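발트스테드 중고 PC 해체 라인 방문기 (메모 정리한 것)

2025년 9월 21일 다녀옴. 급하게 정리한 거라 순서가 좀 뒤죽박죽이다. 나중에 고칠 수도 있고 안 고칠 수도 있음.

왜 갔나

우리 쪽 작업장도 내년에 분해 공정 일부를 자동화하느냐 마느냐로 말이 많다. 업체 설명회는 두 번 들었는데 다 영상만 보여준다. 실제로 사람 옆에서 돌아가는 걸 보고 싶다고 했더니 발트스테드(Valtstead) 쪽에서 오라고 했다. 폐사무기기 받아서 부품 살리고 나머지는 재질별로 나눠 넘기는 회사. 데스크톱이 주력이고 노트북은 거의 안 받는다고.

일행은 나 포함 셋. 버스에서 내려서 한참 걸었다. 정문에 간판이 작아서 한 번 지나쳤다. 안전화는 빌려주는데 큰 사이즈밖에 없어서 끈을 꽉 묶고 다녔다. 다음에 갈 사람은 자기 것 가져갈 것.

안내는 바흐만 바바에이(Bahman Babaei) 씨. 해체 반장이고, 손으로만 뜯던 시절부터 있던 사람이다. 통역 없이 영어로 했는데 기계 소리 때문에 반은 못 알아들었다. 아래 인용은 내 메모 기준이라 정확한 문장은 아닐 수 있음.

입고장

팔레트로 들어온다. 먼저 저울, 그다음 바코드. 여기는 전부 사람이 한다. 바코드 스티커가 모서리에 걸쳐 붙어 있거나 두 장 겹쳐 있거나 해서 자동 판독을 한 번 시도했다가 접었다고 한다. 관리 프로그램은 트론덱스(Trondex)라는 걸 쓰는데 화면이 아주 옛날식이다. 입고 담당은 불만이 많았다. 칸을 하나 비워두면 다음으로 안 넘어가고, 뒤로 가면 입력한 게 다 날아간다고. 로봇보다 이걸 먼저 바꿔줬으면 좋겠다는 말을 두 사람한테 따로 들었다.

지난달 처리 대수가 894대. 자동 셀을 거친 게 511대고 나머지는 손으로만 했다. 셀로 보낼지 말지는 입고 때 정한다. 기준이 뭐냐고 물었더니 케이스 형태, 찌그러짐, 나사 상태. 덮개가 휘어 있으면 무조건 사람 쪽으로. 이 판단을 하는 자리가 새로 생겼고 시급이 조금 높다고 한다. 얼마나 높은지는 안 알려줌.

덮개 벗기기와 청소

여기도 사람 손. 옆판 열고, 에어로 먼지 불고, 배터리 빼고. 집진기 바로 앞인데도 먼지가 제법 난다. 마스크 받아서 썼다. 배터리는 노란 통에 따로 모으고 통이 반만 차도 비운다.

작업대 높이가 자리마다 다르다. 작년까지는 다 같은 높이였는데 허리 아프다는 사람이 계속 나와서 바꿨다고. 자동화 예산에서 남은 돈으로 했다니까 이건 좀 재미있었다. 셀 들여놓으면서 바닥 배선을 다시 하는 김에 책상도 갈았다는 것.

우리 쪽에 바로 적용할 수 있는 건 사실 이거 같다. 로봇 없어도 된다. 회의 때 꼭 말할 것.

해체 셀

제일 오래 본 곳. 케이스를 눕혀서 올려놓으면 로봇 팔이 위에서 내려와 집는 방식이다. 손가락이 여러 개 달린 그리퍼를 쓴다. 진공 흡착은 처음에 써봤는데 안쪽 부품에는 안 맞아서 바로 뺐다고 했다.

순서는 바바에이 씨 설명으로는 대강 이렇다. 메모리, 확장 카드, 드라이브, 전원부, 마지막에 메인보드. 다만 케이블은 아직도 골치. 케이블이 위를 덮고 있으면 팔이 그 밑의 걸 못 잡거나 케이블까지 같이 물고 올라온다. 그래서 사람이 먼저 케이블을 젖혀두거나 커넥터를 뽑아주는 경우가 많다. "제일 부드러운 게 제일 어렵다"고 했다. 맞는 말 같음.

셀마다 사람이 한 명씩 붙는다. 예전에는 종일 드라이버를 쥐고 있던 사람들이다. 지금 하는 일은 케이스 올리기, 케이블 정리, 멈추면 풀어주기, 나온 부품 확인. 한 분한테 편해졌냐고 물었더니 손목은 편해졌는데 머리가 피곤하다고 한다. 기계가 언제 설지 모르니까 계속 쳐다보게 된다고. 그래서 두 시간마다 자리를 바꾼다. 원래는 반나절씩이었는데 현장에서 요구해서 줄였다.

정지 버튼은 손 닿는 데 있고, 누른다고 뭐라고 하는 사람은 없다고 한다. 처음 몇 주는 다들 눈치를 봐서 안 눌렀단다. 그러다 고정구가 하나 부러지고 나서 반장이 직접 하루에 몇 번씩 일부러 눌러 보였다고. 이 얘기 할 때 바바에이 씨 좀 자랑스러워 보였음.

속도 얘기. 깨끗한 케이스 기준으로는 숙련자가 더 빠르다. 이건 숨기지 않고 말해줬다. 셀의 장점은 오후 늦게도 속도가 그대로라는 거. 그리고 베인 상처가 줄었다는 거. 판금 모서리에 손 베이는 게 이 일에서 제일 흔한 사고인데 약품함 쓰는 횟수가 눈에 띄게 줄었다고 한다. 통계 달라고 하니까 정리가 안 돼 있다고. 보내준다고는 했는데 아직 안 옴.

고정구는 기종별로 바꿔 끼운다. 도면은 호세인자데(Hosseinzadeh)라는 작은 가공 업체에서 받는다고 하고, 급한 건 현장에서 직접 출력해서 쓴다. 선반 한 칸이 전부 고정구. 이름표를 손글씨로 붙여놨는데 몇 개는 지워져서 안 보였다. 새 기종 하나 맞추는 데 며칠 걸리냐고 물었더니 웃기만 했다.

부품 검사실

셀에서 나온 것들이 트레이로 온다. 메모리는 꽂아서 테스트, 드라이브는 삭제 장비로. 삭제 기록은 고객사에 보내야 해서 제일 엄격하게 관리하는 방이다. 사진 금지, 가방도 밖에 두고 들어갔다.

여기 인원은 늘었다. 해체 쪽에서 넘어온 사람이 많고, 교육은 사내에서 했다. 교육 과정 이름이 테멜(Temell)인데 무슨 뜻인지 물어보는 걸 까먹음. 총 55시간. 업무 시간 안에 하고 임금도 그대로 나온다. 중간에 그만두고 다시 해체로 돌아간 사람도 있다는데, 앉아서 하는 일이 안 맞았다고. 돌아갈 자리가 있었다는 게 중요한 것 같다. 우리는 그런 게 없다.

검사실에서 들은 불만 하나. 셀에서 온 메모리 단자에 긁힌 자국이 있는 게 가끔 섞인다. 사람이 뺐을 때도 있긴 했는데 그때는 누구한테 가서 말하면 됐다. 지금은 말할 데가 애매하다. 반장한테 말하면 반장이 설정하는 쪽에 말하고, 그쪽은 다른 건물에 있고. 한 다리 건너 한 다리. 결국 종이에 적어서 트레이에 꽂아 돌려보내는 방법을 쓰고 있었다. 의외로 잘 된다고 한다.

휴게실에서 들은 얘기

커피 마시면서 30분쯤. 메모를 못 해서 기억으로 씀.

처음 셀 들어온다고 했을 때 분위기가 안 좋았다고 한다. 감원 얘기가 돌았고 두 명은 미리 그만뒀다. 회사에서는 자르지 않겠다고 문서로 써서 붙였는데 그게 설치 한참 뒤에야 나왔다. 문서를 먼저 붙였으면 두 명이 안 나갔을 거라고 다들 말한다. 이건 우리 대표도 들어야 함.

나이 많은 분들이 적응 못 할 줄 알았는데 케이블 젖히는 건 오히려 그분들이 훨씬 잘한다고. 어느 커넥터가 뻑뻑한지, 어느 회사 케이스가 어디에 걸쇠를 숨겨놨는지 다 안다. 그걸 종이로 정리해서 셀마다 붙여놨는데 제일 많이 보는 게 그 종이다. 한 장 얻어올 걸.

반대로 젊은 직원 하나는 재미가 없어졌다고 했다. 예전에는 하나를 처음부터 끝까지 자기가 뜯었는데 지금은 토막토막이라고. 듣고 있던 다른 사람이 너 작년에는 힘들다고 매일 그랬다고 해서 다들 웃음.

교대조는 아직 하나. 12월에 저녁조를 만들지 논의 중이고 반대가 많다. 기계가 저녁에도 돌 수 있다고 해서 사람이 저녁에 나와야 되느냐는 것. 결론 안 남.

선별과 출하

시간이 모자라서 대충 봤다. 철, 알루미늄, 기판, 전선으로 나눠서 큰 자루에 담는다. 전원부는 뜯지 않고 통째로 넘긴다. 빈 케이스가 천장 가까이까지 쌓여 있는데 압축기 고장으로 밀린 거라고. 한쪽 지게차 통로가 좁아서 좀 위험해 보였다. 말했더니 알고 있다고 함.

자루 무게는 685킬로까지가 사내 기준. 넘으면 다시 풀어서 나눠야 되는데 이게 다들 제일 싫어하는 일이란다. 저울을 자루 밑에 바로 깔아두는 걸로 바꿀 예정.

못 물어본 것

셀 유지보수 계약 비용. 고정구 수명. 전기 요금. 그리퍼 손가락 끝 교체 주기. 바바에이 씨가 메일로 물어보라고 해서 이번 주 안에 보낼 생각.

일행 중 한 명은 우리 물량으로는 무리라고 하고, 한 명은 중고로 한 대만 들여보자고 한다. 나는 아직 모르겠음. 물량이 들쭉날쭉한 달에는 셀을 세워둬야 할 텐데 그때 거기 붙어 있던 사람은 뭘 하나. 발트스테드에서는 청소나 고정구 정리를 시킨다고 했는데 우리는 그걸로 하루를 못 채운다. 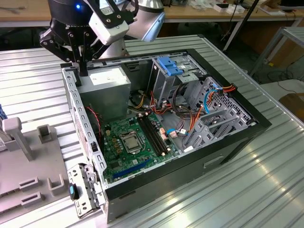

가실 분들 참고

신청은 방문 2주 전까지 메일로. 한 번에 다섯 명까지 받는다. 긴 바지 필수고 안전화는 위에 쓴 대로 직접 챙길 것. 점심은 구내식당에서 먹을 수 있는데 현금을 안 받는다. 검사실까지 보려면 신청할 때 미리 써야 되고 당일에 말하면 안 된다. 견학은 오전 쪽이 나음. 오후에는 입고 트럭이 몰려서 입구에서 오래 기다린다. 질문 목록을 먼저 보내두면 담당자를 불러준다고 하니 꼭 보내고 가세요. 우리는 그걸 안해서 유지보수 담당을 못 만났다.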